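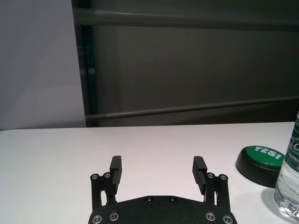 4.2 The open day as evidence

Three of the reports in our sample rest at least part of their case on a public demonstration, and two of those point to the same one: the Prallstead open day, held on a Wednesday in October in the ground floor lab of the Gagnon building. We attended it. What follows is an account of what was claimed, what we saw, and how much of the first can be supported by the second. Our view is that the answer is very little, and that this would have been so even if every run had gone perfectly.

The Brilis group had set up a two-arm station on a white table, with a bottle of drinking water and a push button with YES! printed on its green top. The printed program promised "everyday handling in an unprepared setting." Visitors came through in groups, and each group was given 40 minutes, most of which went to a talk. The arms moved for a much smaller part of that time. According to the sign-in sheet 80 people attended over the day, a number that has since appeared in the group's own write-up under the heading of validation. We don't know what 80 people standing behind a rope can be said to validate.

The task was described to us in three ways. The program said the robot would "serve water and respond to the guest." The presenter said it would move the bottle and then press the button. The handout from Vevon, which supplied the control software, said the robot would "choose" between the two objects depending on a spoken request. We saw the second of these. The first is a generous name for the second. The third may well exist, but no spoken request was made in any session we sat through, and when a visitor asked to try one she was told the microphone was not set up in that room.

Figure 3 gives three views from wrist cameras at the station. We include them mainly because discussion of the open day has tended to rely on the group's edited video, which is shot from across the room and makes the table look a good deal busier than it was. The wrist views are closer to what a controller would have to work from. In all of them the bottle and the button share a plain white surface, and they stand near each other. 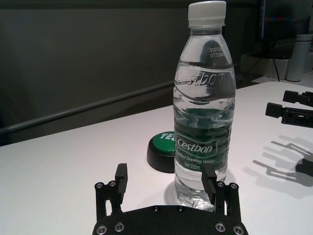 We should be fair about the difficulty. A clear bottle with water in it is a poor target for a camera, and anyone who has tried to get depth readings off thin plastic will know why demonstrators usually pick a mug. The plastic bends whatever is behind it. The label is the one part of the bottle with strong color, and it is green, as is the top of the button. If the system told the two apart reliably under those conditions, that is worth reporting, and we would like to see it reported properly, with the bottle and button swapped, with the label turned away or removed, and with the button out of the workspace altogether. None of this was tried while we were there. When we asked whether it had been tried before, we were told that it was "on the list."

There is also the matter of who placed the objects. Before each session an assistant reset the table by hand, and we could find no marks on it. The presenter took this as proof that the placement was free. It may have been. It is also consistent with an assistant who has reset the same table many times and knows where the bottle goes. The difference could be settled in an afternoon by letting visitors do the placing, or by drawing positions from a list written in advance. We suggested the second and were told that it would slow down the sessions.

On results, the run log handed to us at the end of the day lists 29 runs. It records an outcome for each of them and a comment for most, but it does not define success. One entry reads "good, bumped," and another "pressed, nearly." Both are counted as successes in the summary. Five runs are marked "restarted," and these are left out of the total, on the reasoning that a restarted run was never finished. We find this hard to accept. In every restart that we witnessed, the operator stopped the arm after it had begun to move toward the bottle, and stopping looked to us like a judgment on how the run was going. A reader of the summary would have no way of learning that those runs had taken place.

Nor could we establish how much of the motion was generated on the day. Tanner Chan, who sat in on two of the sessions for us, noted that the approach to the button seemed the same each time, including a short pause above it. A fixed path would explain this, and so would a learned policy that has seen very little variety. The operator's screen was turned away from the visitors. We asked for the joint logs, which would separate the two explanations quickly, and had not received them at the time of writing.

Figure 3. Wrist-camera views of the demonstration table at the Prallstead open day. The first and third views show the gripper with its fingers apart and the bottle and button to one side. In the second, the bottle stands between the fingers, and part of a second gripper enters from the right. The order of the views is not meant as a sequence.

The caption is worded with some care. It would have been easy to arrange the three views as approach, grasp and retreat, and a reader would probably have accepted them as such. A picture of a bottle between two open fingers does not show a grasp, and it says nothing of whether one followed. We raise this because the group's slide deck uses stills in exactly that way, with arrows between them, and the slide has been cited twice as evidence of task completion.
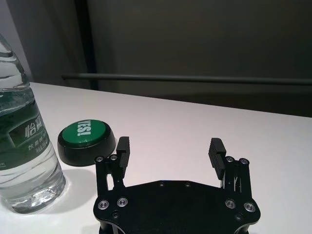
Ilse Wunderlich, commenting on a draft of this section, felt that we were holding an open day to the standard of a trial. Her argument was that nobody brings school groups into a lab in order to measure anything, that a restart in front of guests is ordinary good manners, and that the people running the station had been up late getting it to work at all. She would rather see more labs open their doors with shaky systems than fewer labs do so with polished ones, and she worried that sections like ours make the second outcome more likely.

We agree with most of this and have softened two paragraphs as a result. Our complaint is with what happened to the open day afterward. Had it stayed an open day, the missing definition of success and the unlogged placements would be of no interest to anyone outside the room. Once the run total was copied into a results table, next to figures from controlled tests, it took on a weight it was never built to carry. Wunderlich accepts that the table is a problem but places the fault with the authors who cited it.

For the coding in Section 5 we therefore treat the Prallstead material as follows. Statements about what equipment was present are kept. Statements about rates of success are marked as unsupported, and this applies to both reports that use them. The claim about spoken requests is marked as not observed, which is a weaker label, and we will change it if the logs arrive and show otherwise.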